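Pellus G2 Parallel Gripper — Replacement Finger Drive Module
Grellberg part no. PG2-FDM, revision C

Availability: in stock, ships from Hamilton
Price: $1,089 per module, exchange core not required
Applies to: Pellus G2 grippers fitted with revision A or B finger drive modules

Overview

The revision C finger drive module replaces the motor, lead screw, brake and cable entry on a Pellus G2 gripper. It is a direct swap for the revision A and B modules and corrects the loss-of-grip fault described in Service Notice 2,762. Finger pads, housing covers and the wrist flange are reused.

Fault covered by this module

On revision A and B modules, the brake conductor shares a strain relief with the encoder pair. Repeated wrist rotation near the joint limit works the brake conductor against the edge of the relief. When the conductor opens, the brake releases or fails to set, and the fingers can be back-driven by the load. The controller continues to report the last commanded grip force because the force value is derived from motor current before hold. An operator may therefore see a normal status while the part is slipping.

The fault was isolated by I-hsuan Fung at Nedelcu after two dropped-part events on a two-arm sorting cell. Both drops occurred within the arm's reach and neither caused injury. The first was logged as a pad wear problem, and the pads were changed without effect. Grellberg reproduced the failure on the bench in March.

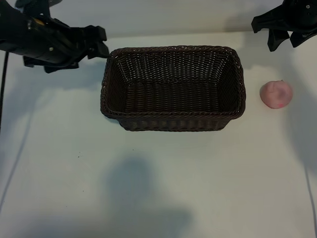

Revision C moves the brake conductor to its own relief and adds a continuity check that runs each time the fingers open. If the check fails, the controller drops to hold-and-alarm and will not accept a new grip command. Verify the repair with a light, compliant object before returning the cell to production loads. A soft ball on the table beside an open basket is suitable, as the lift is short and a drop does no damage. Start with the fingers open and empty, as the check does not run on a closed gripper. On two-arm cells, test each gripper separately with the other held clear.

Interim measures

Until revision C is fitted:
Limit wrist rotation to 120 degrees either side of centre.
Do not carry loads over people, walkways or open guarding.
Inspect the cable where it leaves the underside of the gripper at every shift change. Replace the module if the jacket is flattened or shiny.
Do not rely on reported grip force as evidence that a part is held.

Installation

Isolate and lock out the arm. Support any held load before removing power — a gripper with an open brake conductor may let go without warning. Remove the lower housing cover, disconnect the module and withdraw it toward the wrist. Fit the new module, torque the fasteners to 2 N·m and route the cable with a free loop through the full wrist travel. Load the revision C parameter file before the first motion.

Cleaning

The new relief is sealed with a Sterosside grommet. Wipe with neutral cleaner only. Solvent wipes will harden the grommet and void the warranty.

Returns and reporting

Failed revision A and B modules may be returned at no charge. Tag them with the arm serial number and leave the cable uncut. Send fault logs and questions to Paula Costache, Field Safety, through the service portal.

Page revised 2024-07-30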